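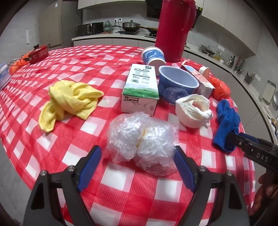 Subject: Re: Hand-held gripper pair, Mesberg kit: pads and soft items

On the McKinnon list in May, a subscriber at Zidstead wrote:

> We have the two-gripper kit on a 50-day evaluation. Before we commit
> to the 1,000-episode package I would like to hear from anyone who
> has run it on a cluttered table. Specifically:
> - Do the blue finger pads hold up on film and cloth?
> - Does the second gripper block the view from the first?
> - Is the pad set sold separately?

We have 174 episodes on it so far, all table clearing with kitchen items. Checkered tablecloth, paper cup and bowl, cartons, crumpled cloths, bags, one bundle in clear plastic wrap.

Pads: no tearing yet. Cloth is easy if you come in at a fold. Plastic wrap is the worst case. The fingers close on a loose layer and the contents stay put, so we now tell operators to go wider and lower than looks necessary. The pads pick up lint from the cloths and grip drops off until they are wiped. We wipe every session.

View: the second gripper comes in from the right on a diagonal and does cover part of the table when both tools work close together. With the second tip on the blue cloth and the first lined up on the plastic bundle, both targets remain visible. Crossing the tools is where we lose tracking. Keep them on their own sides and the log stays clean.

Pad set: yes, but only as part of the spares pack, which also has finger screws. Ours shipped from Florkthorpe. Check the screws on both fingers before the first session; one of ours arrived under-torqued and the finger had play in it.

Open item on our side: the quote gives pad life as 2,000 closures, with no load stated. I have asked Mesberg for the test conditions and will post the answer to this thread. If you have closure counts from your evaluation, please send them with the object types.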